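Talk notes: Peel, pith and the home compost bin
Skivness Growers' Evening, 28 October 2024

Slide 1. Title. Start on time, the room closes early. Say that the talk covers cool bins only. Hot composting is a separate subject and needs its own evening.

Slide 2. The claim. Most leaflets still say citrus must stay out of the bin. Two reasons are given: acid and oil. Take them one at a time.

Slide 3. Acid. Fresh peel is mildly acidic. Microbes use up the organic acids early in the process, and a mixed bin drifts back toward neutral as it matures. Lime is not needed for kitchen amounts. If asked about worm bins, say that worms are more sensitive and move to slide 7.

Slide 4. Oil. The outer layer of the peel holds limonene in small glands. It slows some fungi and repels some insects. Most of it evaporates or breaks down once the glands are torn. Whole peel holds its oil longer than chopped peel.
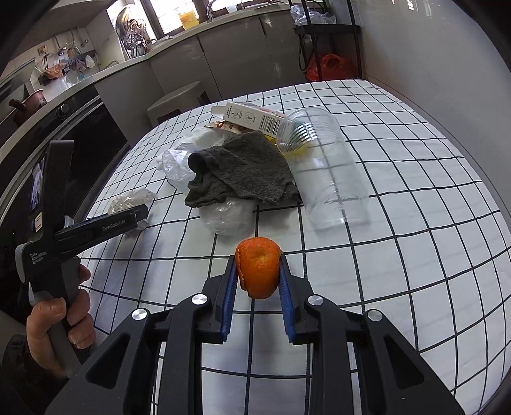 Slide 5. Particle size. Cut or tear before adding. Smaller pieces expose the white pith, where decay starts. Do not blend to a paste — it packs down and shuts out air.

Slide 6. The Kekholm bins. Two bins, both filled in April, each given 400 g of peel with the same leaf mix. One batch was torn, the other left whole. Read the graph from left to right. At 200 days the torn batch could not be picked out by eye. The whole batch reached the same point at 279 days. Point out that this was one trial at one site, with no repeat.

Slide 7. Worm bins. Keep peel to a small share of the feed. Place it at one side so worms can move away.

Slide 8. Mold. Green mold on peel is normal. Bury it under dry leaves and leave the lid shut when dusty. Anyone with asthma should wear a mask when turning.

Questions. Expect one on waxed fruit. Wax slows water uptake; tearing helps. Spare handouts are in the Pimo folder.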